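Packing and Scanning Bench, Marras Building: Gallery

Posted Jan 31, 2025

The small parcel line at Marras was rearranged in November, when the benches from the old Skenska unit came over and the two rooms were put together. Pictures and notes are grouped by area, starting at the scanning end and working back toward the shelves. Where an area has notes only, the text covers how it is set up and what is kept there.

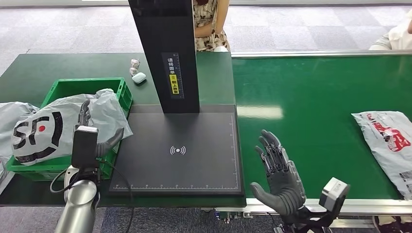
Scanning bench
Dark green top, with a flat scanning pad below a tall black panel. The label strip on the panel is in Chinese and asks for the waybill to be placed facing up. The pad has thin white ruler markings along its bottom and right edges.

The green conveyor belt joins the bench on the right, with a silver aluminum rail along the far side. A bright green crate sits on the left of the bench with a gray SF shipping bag over it.

Waybills
Waybills are printed on a label printer at the end of the room and stuck on before the bag reaches the bench. The label goes on the flattest part of the bag. On a soft item such as a sweater, press the bag flat first, then apply the label from the middle outward. A crease through the barcode is the usual cause of a bad read.

Reprints are kept to a minimum. If a label has to be replaced, the old one is peeled off or covered completely. Two readable barcodes on one bag will cause trouble further down the line.

Bags
Three sizes are stocked. The small bag takes a folded T-shirt or a phone case, the medium takes a pair of jeans, and the large is for coats and anything with a box inside. Bags come in bundles and are stored flat under the packing table. We used to stand them upright in a bin, but the bottom ones curled and the adhesive strip picked up dust.

Fold the flap once, on the printed line. Folding it lower makes a tighter parcel, but it tends to hide part of the label.

Crates
Crates are the slotted kind and stack when empty. Do not fill them above the rim. Bags slide off one another easily, and the top ones end up on the floor when the crate is lifted.

Empty crates go on the low dolly by the door, up to 12 high. Taller stacks lean. Cracked crates go in the corner by the baler with a strip of red tape on the handle. Five were pulled out at the last check, mostly with broken corners.

Packing table
The packing table came from Skenska and is a little lower than the one it replaced. It was raised on blocks for the first week, then fitted with longer legs. The top is scratched but flat. A tape dispenser is bolted down on one side, and a cutting mat sits in the middle.

Scissors and knives hang from hooks at the back of the table. Knives go back with the blade in. The drawer below has spare blades, markers, and the key for the printer cover.

Filling and padding
Paper filling comes off a roll at the end of the table. It is cheaper than the air pillows we had before and takes up less space on the shelf. Glass and ceramics get two layers of wrap and a box, even if the seller has already boxed them. Clothes get no filling.

Sacks of used paper under the table are for reuse. Check them for staples before putting them in with anything soft.

Shelving
Open metal shelving runs along the back wall. Orders waiting to be packed are on the top two levels, with the oldest on the left. The middle level is for items with a missing or wrong size. Returns are at the bottom, in their original bags until somebody has opened and checked them.

Each shelf has a location number on the front edge, printed through Flarix. The numbers were redone after the move. Some of the old ones from Skenska are still on the uprights and can be ignored.

Daily sheet
A paper sheet hangs on a clipboard next to the shelving. It shows parcels out, returns in, and bags set aside. The same figures are entered in Flarix at the end of the day. The highest daily total since the move is 574 parcels, in the last week of November. The sheets are kept in a binder until the end of the following month and then recycled.

Bags set aside
Anything that will not scan goes in a separate crate with a note on it. Most need a new label. A few have the wrong address or an order that was canceled after packing. This crate is cleared before closing so that nothing sits in it overnight.

Lighting and floor
Two lights were added over the packing table after the benches were moved. The earlier fittings were lined up with the old layout and left the table in shadow. The walkway between the table and the shelving is marked with yellow floor tape, which is wearing thin near the door and will be replaced.

Mats are down at the standing positions. They are lifted for sweeping at the end of the week.

Cleaning
The scanning pad is wiped with a dry cloth at the start of the day. Use no spray on it. Bits of label backing stick to the bench and the belt rail, and a plastic scraper takes them off without marking the paint. The belt is stopped before anyone cleans along it.

Still to do
The Virnach order for replacement crates has been placed but has no delivery date yet. The label printer needs a shelf of its own so it can come off the packing table extension. A second clipboard is wanted at the door for courier pickups. More pictures will be added when the shelving has been repainted.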